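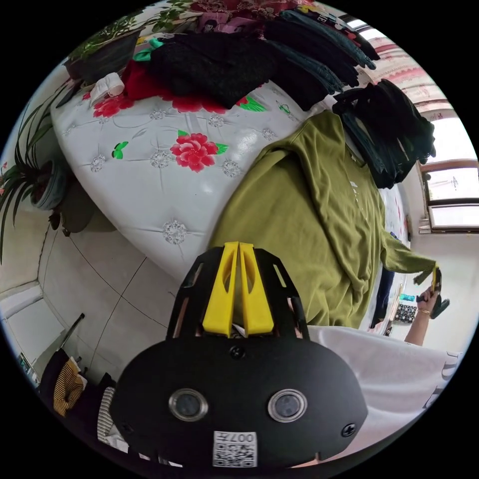
Olive-green top on the bed, sleeve end in hand

Re: [garment-work] Lūse trial, what happens to the folding tables

On Friday someone at Ballgate wrote:

> The Lūse unit goes in at our site in February. It will take over
> folding on the home-laundry side, so shirts, tops, trousers and
> knitwear, and the people now on the tables will move to "supervision
> and exceptions". Management's slide says 2000 items a shift with two
> people on the floor. At present there are eight of us. Has anyone
> here been through this? I would like to know what the two people
> do all day, and what the other six were told.

We went through most of it at Hindholm, with a different machine but much the same slide, so I'll answer what I can.

First, ask what the 2000 is made of. Ours was a real number, reached on flat towels of one size. When the mixed bags came in it dropped badly and stayed down. The machine did what it was bought for. The trouble was that the staffing had been worked out from the towels and never got worked out again.

Second, the word "exceptions". At our place that meant anything the arm put down wrong, anything it refused to pick up, and anything inside out. I had expected a light job with a screen. What I got was the awkward end of every bag, all shift, with the easy shirts taken away. The easy shirts were when you rested your shoulders and had a chat. I haven't seen a rest break added anywhere to make up for that, and I'd put it in writing before you agree to anything.

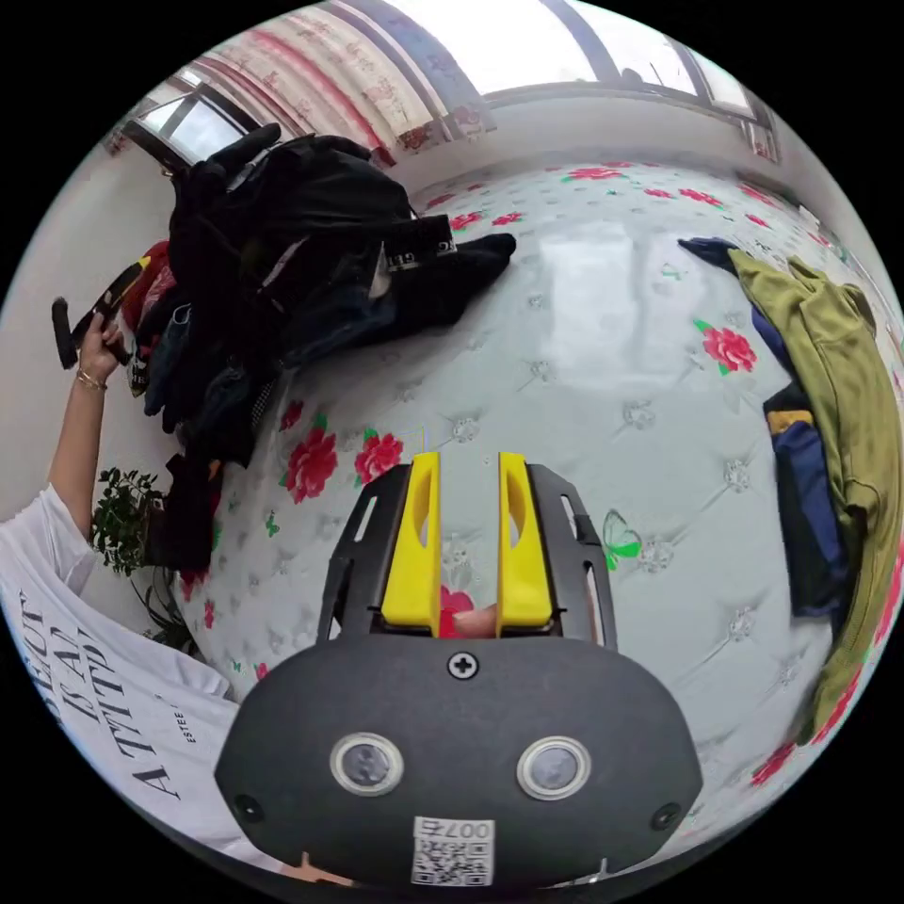
Sorting is the part I would push hardest on. The slides I've been shown always begin with one garment lying by itself, and the bags we are paid for never do. You get a heap like the one on that bed, mostly black and navy, all tangled, and before any folding can be done somebody has to decide where one thing stops and the next begins. The green one off to the side is easy enough. A black sleeve under three other black things is a matter of feel, and I am not convinced two yellow plastic fingers have much of that, however many hours of people using them you collect.

They may get there. I was wrong about the label printer. But at Hindholm the sorting stayed with us and was simply left off the chart, so on paper it took no time at all. We kept a tally in pencil for a fortnight and it came to 43 per cent of the shift. Once that was on the table the manager did put one person back.

On the other six: ours were told they would be "redeployed". A few went to the van side, which has different hours and is no use if you do a school run. The rest took the money. Get the hours in the letter as well as the job title.

One thing I don't know is whether Lūse still runs on the Stililier software. If it does, check whether it logs each person's corrections by name. Ours did, and we only found out when the figures turned up at somebody's review. Has anyone managed to get that switched off?

Will be back on the list after nights finish.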